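Mersha Drift: The Tidewalker Expansion for Jemen

Posted 6th April by Li-hua Yuen
21 comments | 781 shares

The marshes are open! If you've been playing Jemen since the early builds, you'll know the stretch of fog on the eastern side of the map that used to turn your boat around whenever you got close. People have been guessing at what was behind it for ages (my favorite theory was a giant sleeping turtle, and I'm sorry to say there is no turtle). It's a whole new region called Mersha Drift, and it comes with its own weather, its own fishing, a new kind of boat and more wading birds than I ever thought we'd fit into one game.

Tidewalker is an expansion, so you'll need the base game to play it. You can sail out there as soon as you've finished the lighthouse chapter and repaired your first boat. If you're further along than that, go whenever you like. The creatures scale a little to your gear, though the herons will chase anybody, and they're fast!

What's in the Drift

The region is built around a tide that really moves. At low water you can walk between most of the islands on sandbars, digging for clams and poking around in wrecks. When the horn sounds from Hosalbridge you have a couple of minutes to get to high ground or into a boat, and then the sea comes back in and the whole map changes shape. Paths close, channels open, and fish you won't see at any other time come up over the flats. We played with the timing for months. An early version had the water rising so fast that Said Hegazy, our systems designer, lost a full pack of pearls four times in one evening and went home to rewrite it.

Hosalbridge itself is the main town, and I love it. It's built on a bridge that never got finished, so the houses just stop halfway across the bay. There's a tea seller, a net mender, a bell ringer who gives out the tide quests, and a shop at the very end of the bridge that only opens at high water. Bring dried kelp. The shopkeeper won't take coins.

The Tidewalker boat

Your new boat is a flat-bottomed skiff that can be dragged over sand. It's slower than the cutter in open sea and it handles like a tea tray in a storm, but it can go places nothing else can, and you can leave it stranded on a sandbar and let the tide pick it up for you. It has 2 cargo slots to start with. You can add more at the Primmont yard once you've brought back the yard master's missing tools, which are all over the place, including one inside a crab.
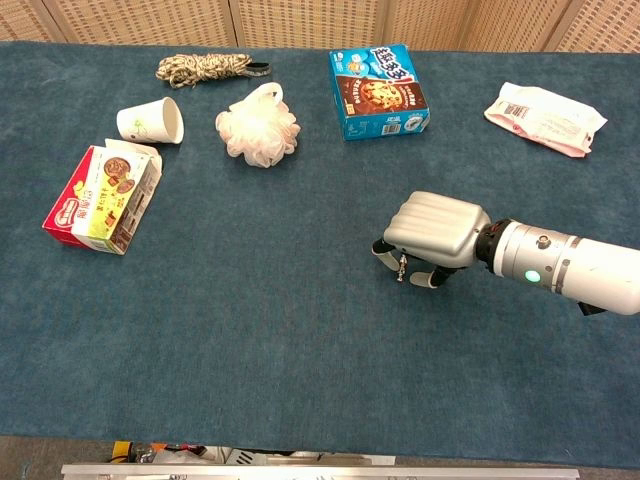
Vol. 3, No. 2

Now, knots. Rope work has been in Jemen from the start, but it was always a bit of an afterthought, and in the Drift it gets its own skill line. You can splice short lengths into longer ones, set a mooring that holds through a full tide, string a rope bridge between two posts, and (this is the one I use constantly) throw a line to another player who's been caught out by the water and haul them in. It works on strangers too! I've made several friends this way and annoyed one person who wanted to drown for an achievement.

Rope is crafted from marsh reed or from salvaged sailcloth. Reed rope floats and is easy to make, but it wears out. Sailcloth rope lasts much longer and sinks, so don't drop it in a channel. Both kinds can be dyed at the net mender's once you've done her second errand.

Creatures

There are new birds, new crabs, a very shy otter, and the Lantern Eel, which lives in the deepest channel and glows brighter the closer you get to a wreck. You can befriend one, and it will follow the skiff at night. It takes patience. You need to feed it three nights running and it will only eat silver fry, and you can only catch silver fry on the incoming tide. I've had players write in convinced that theirs was broken when they'd been feeding it minnows. It will take the minnow and swim off and you'll get nothing for it. Sneaky thing.

Otters can't be befriended yet. I know. I asked too.

Playing together

Up to four players can share a Drift, and the tide is the same for everybody on the map. Whoever hosts can pick a calm, normal or wild tide before setting out. Wild is great fun with a full crew and pretty rough alone. Progress on the bell ringer's quests is saved for every player in the group, but the yard upgrades go only to the owner of the skiff, so take turns if you all want a bigger boat.

During the open test last November, 3,405 players went out into the Drift, and a lot of what they sent back is in the finished version. The horn is louder now. The clam rake no longer breaks on the first rock. The map table in Hosalbridge shows you the next low water, which so many of you asked for that Said put it in over a weekend.

Before you buy

Save files from the base game carry over with everything in them. If you took part in the test, your test character won't come across, but you'll find a blue pennant waiting in your mailbox to fly from the mast. Tidewalker runs on anything that runs the current version of Jemen, and there's an option in the settings to turn off the fog effects if your machine struggles in the marshes. Controllers are supported throughout, including the knot screens, where I think the sticks feel better than a mouse.

The soundtrack comes with the expansion and plays from the main menu. Try the Primmont yard theme first, with the hammering in it.

Comments (21)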